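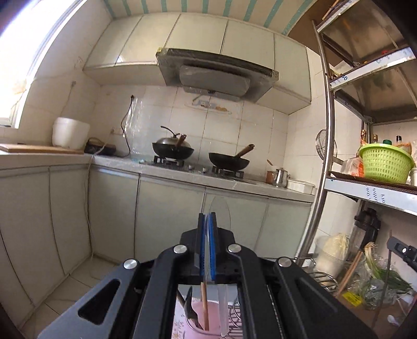
23 October 2022. Grip-width labels, kitchen set, second pass. The question for today was whether we can get a usable jaw opening out of the wrist camera alone and retire the encoder, which has been lying to us in small and inventive ways since the Kalthorpe sessions. Thin stuff is the worst case. With a translucent strip pinched between the blue pads the jaws stand very nearly closed, and "very nearly" is where the encoder and the pixels part company: the encoder rounds it to shut, the tip tracker sees a gap, and the policy trained on the encoder learns that holding something and holding nothing are the same condition. Which explains a lot about Toledo.

Method, for when I forget. Fit the four silver pivot pins first, two a side, then get the opening from the linkage geometry. Only after that look at the pads. Herman's original version went straight for the pads by color and did fine until it met blue lettering on a shelf rim, at which point it reported a gripper the width of a pantry. The pins are round and shiny and always in the same part of the picture, so they are dull to track, and I would like more of my life to be dull to track.

Numbers. 147 episodes in the kitchen set, 48 of them with something thin in the jaws (film, strips, flat packaging). Encoder labels called 29 of the 48 "closed, empty." Pin-fit labels called 15 of them that. Better, still bad. I went through the 15 by hand and they sort into two piles. Most are glare: the pins blow out when the tool tips toward a bright window and the circle fit slides off toward the highlight. The rest are real ambiguity, where the material is thinner than the error on the fit and no amount of cleverness with circles is going to save us.

Tried for the glare pile: clamping exposure. Helped with the pins, wrecked everything under the range hood. Undone. Tried a robust fit using all four pins together instead of each side alone, with the symmetry of the linkage as a constraint. Much happier. Haven't rerun the full set with it, so the 15 stands for now and nobody is to put a smaller number on a slide. Herman.

For the ambiguity pile I think we stop pretending that width is the label. Danuta's suggestion is a separate "holding" flag, taken from whether the stuff between the pads moves with the pads over the next few frames. Background slides, held thing stays put. She wrote it on the back of a Fillari packing slip and it is taped to page one of this book. It fails if the tool isn't moving, obviously, but a tool that isn't moving is not asking much of the policy either.

One worry. Translucent material over a busy background is going to be ugly for any motion cue, given that a good share of the pixels between the pads belong to whatever is behind them. White tile is easy. Wire racks and utensils seen through the opening are less easy, and clear film clinging to the walls gives you moving reflections for free. I'd want the flow computed on the strip's edges only. Danuta disagrees and says average over the whole patch and let it wash out. We have agreed to each do it our own way and be insufferable afterward.

Also noted:
Pin template is at half resolution in the config, full resolution in the script. Found this after lunch. Everything above is from the script.
Brulia checkpoint was trained on encoder widths, so don't mix it with the new labels. I did, for an hour — very confident policy, closed on air every time.
Pad ribs make a decent scale check when they're in focus. Not wired in yet.

To do: rerun all 147 with the four-pin constraint. Hand-label "holding" on the 48, Danuta and me separately, then compare. Ask Herman where the encoder zero offset is stored, and why there are two of them.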